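玩具厨房

玩具厨房（又称仿真厨房、过家家厨房、儿童厨房台）是以家用厨房为原型、按儿童身高缩小制作的角色扮演类玩具。其基本组成包括台面、灶具、水槽、柜体和后挡板，通常另配锅具、餐具和仿真食物。玩具厨房多用于家庭和幼儿园的角色游戏区，适用年龄一般标注为三岁以上。

目录
1 名称与分类
2 历史
3 结构
4 材料
5 附件
6 后挡板与装饰
7 使用与陈列
8 安全要求
9 维护
10 参见

名称与分类

中文商品名称中，“玩具厨房”与“过家家厨房”常混用。前者侧重器物，后者侧重游戏方式。严格意义上的玩具厨房指可供儿童站立操作的落地式或台式厨房模型，不包括置于娃娃屋内的微缩厨房。两者的区别在于比例：娃娃屋厨房多采用十二分之一的比例，玩具厨房则以儿童手部能够抓握附件为准，没有统一比例。

按安装方式，玩具厨房可分为以下几类：
落地式：带柜体和踢脚，台面高度固定或可调。
台式：无柜体，置于桌面使用，灶具与水槽集中在一块台板上。
转角式：由两组台面呈直角拼接，适合多名儿童同时使用。
折叠式：合拢后呈箱形，附件收纳于内部。

历史

欧洲的早期厨房模型可追溯至近代德语地区，当时的模型多为三面围合的箱形房间，内置炉灶、架子和成套金属器皿，主要用于陈设和家务教育，并不强调儿童站立操作。十九世纪以后，冲压铁皮工艺使小型炉灶和锅具的成本下降，部分炉灶可用酒精加热。二十世纪中叶起，塑料注塑件逐步取代铁皮件，真实加热功能基本退出市场，台面与柜体一体的落地式产品随之普及。

木质人造板产品在此后重新占有较大份额。这类产品以平板包装运输，由成年人在家中组装，外观更接近同时期的整体橱柜。

结构

台面

台面是玩具厨房的主要工作面，常见颜色为白色、浅灰色和木纹色。台面前缘应作倒圆处理。水槽一般为嵌入式浅盆，可取出清洗，不接通水源。

灶具

灶具的表现方式有三种：印刷、贴附和立体构件。印刷式灶具直接在台面上印出圆环或同心圆，表示加热区，优点是台面平整，没有可拆卸的小零件。贴附式使用薄膜或薄板，边缘在长期擦拭后可能翘起。立体构件多模仿燃气灶的锅支架，部分型号带旋钮、灯光和模拟沸腾声。

灶圈直径与锅底直径的配合没有强制规定。锅底略小于灶圈时，圆环完整可见，便于儿童判断放置位置；锅底与灶圈接近时，只有圆环边缘露出。

柜体

柜体包括烤箱门、储物格和挂架。烤箱门多采用下翻式，铰链处应设缓冲或限位，以避免夹手。门板上的视窗使用透明塑料，不使用玻璃。

后挡板

后挡板竖立于台面后缘，兼具遮挡、装饰和承挂作用。挂架通常固定在后挡板上部或其上方的横梁上。

材料

柜体常用中密度纤维板、胶合板、实木和塑料。纤维板表面平整，适于喷涂和印刷，但受潮后边缘易膨胀，切口须封边。塑料柜体可整体冲洗，适合户外，长期日晒后可能褪色、变脆。

锅具附件以塑料和金属为主。金属锅具多为薄壁冲压件，表面作拉丝或抛光处理，与真实炊具的外观较为接近，边缘须卷边或打磨。锅盖有金属、塑料和透明材料几种，透明盖可看到锅内的仿真食物。

附件

附件通常按功能分为炊具、用具、餐具和食物四组。炊具包括汤锅、平底锅和锅盖。用具包括汤勺、漏勺、漏铲、滤网和夹子。餐具包括杯、盘、碗和刀叉。食物分为整体式与可切式，后者以魔术贴或磁铁连接。

悬挂是用具最常见的收纳方式。挂具有横杆配挂钩和固定吊杆两种。吊杆式的用具与台面之间须留有足够净空，使下方能放置带盖的锅。用具下端高低错开时，相邻两件不易相互勾挂，也便于单手取下。

锅与盖的配套是附件设计中的一项基本尺寸关系。盖沿过紧时，低龄儿童难以单手提起；过松时，盖在推动锅体时会滑落。盖钮应能以拇指和食指夹持，其固定螺钉须加防松处理，防止松脱后成为可吞咽的小零件。取盖、放盖、对准锅口等动作要求手眼协调，常被列为角色游戏中的精细动作内容。

部分制造商以编号区分附件组合。Doltbridge 的471型台式厨房配有11件附件，其中4件为悬挂用具，其余为锅具和餐具；同系列的简化组合为9件，不含滤网。Ullora 的产品则将锅具与厨房台分开销售，锅底统一按其灶圈尺寸制作。

后挡板与装饰

后挡板的装饰多取材于真实厨房的瓷砖墙面，常见图案有方格、地铁砖式长方格、菱形格和三角形拼花。菱形与三角形组合的图案又称丑角纹（harlequin），得名于欧洲喜剧角色的服装，以多种颜色相间排列，单元之间常用深色细线分隔，模拟砖缝。

配色方面，多色拼花一般确定一种主色，再以少量浅色和高明度色点缀。白色台面与深色后挡板搭配时，台面与墙面的交线清晰，金属用具在深色底上也较易辨认。Batista 的图案目录将后挡板分为单色、双色和拼花三类，拼花类可单独更换。

图案的实现工艺包括平板印刷、热转印和不干胶贴膜。不干胶贴膜成本低，可由家长自行更换，但粘贴时需从一侧向另一侧逐段刮平，并在挂架孔位处预先开口。
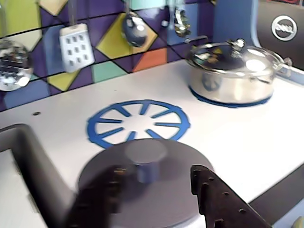 使用与陈列

家庭中的玩具厨房多靠墙摆放，台面前方留出儿童站立和转身的空间。幼儿园的角色区一般以矮柜或地垫划定范围，附件按用途分格放置，格外贴有图示标签，供儿童在活动结束后归位。

附件数量过多会使台面堆积，减少可操作面积。常见做法是一次只投放部分附件，其余存放在带盖收纳箱内，定期轮换。Urnness 编写的角色区布置手册建议，灶具附近至少保留一口带盖的锅，台面中部留空，用于摆盘和切分食物。

安全要求

玩具厨房的安全要求主要涉及机械物理性能、可迁移元素、阻燃性能和标识。带灯光、声音的型号另须符合电玩具的规定，电池仓应以螺钉或需两个独立动作才能开启的结构封闭。

落地式产品应随附防倾倒固定件，并在说明书中注明墙体固定方法。挂架和吊杆的末端应作圆头或加护套。金属用具不得有毛刺，漏铲和滤网的孔径应避免卡住手指。玩具锅具不作为食品接触器具设计的，应标明不得用于加热或盛放食物。

维护

台面和后挡板可用拧干的软布擦拭，人造板产品不宜用水冲洗。印刷灶圈不应使用含研磨颗粒的清洁剂。拉丝金属锅具沿纹路方向擦拭，以减少交叉划痕。透明锅盖上的指印可用中性清洁剂去除。

连接螺钉在组装后应复紧一次，此后定期检查，重点部位为烤箱门铰链、挂架和盖钮。贴膜翘边时应及时压平或整张更换，不宜局部修剪。

参见

娃娃屋
角色游戏
仿真食物
厨房后挡板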